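Teaching the arms to make coffee

Posted 28 October 2020

Hello again from Kivside! I promised a page on how we show the arms a job, and the coffee maker is the one everybody asks me for, so coffee it is.

There's very little typing involved. One of us drives the arm by remote control and does the whole job start to finish: lid up, pod in, lid down, button. Every go gets saved, and the arm learns from the pile. Dede Alhassan has the steadiest hands of any of us and has done most of the good ones. I've done most of the other sort (sorry, Dede).

We began in July by taking hold of the arm and moving it through the job ourselves, which is lovely for big sweeping moves and hopeless for anything fiddly. My elbow kept getting in the way! Hagos talked us into driving it from a distance and we haven't gone back. A good driver gets through 22 goes before wanting a sit down.

The lid is the hard bit. Come in too low and you shove the whole machine along the table, too high and you're pinching air. Fuseini's tip is to stop just over the top, breathe, then go.
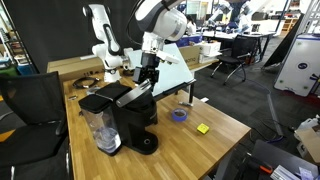 Lid up, gripper hovering over the top of the coffee maker.

Ebenezer wants us to try tea next. More goes to follow once I've sorted through the last 28.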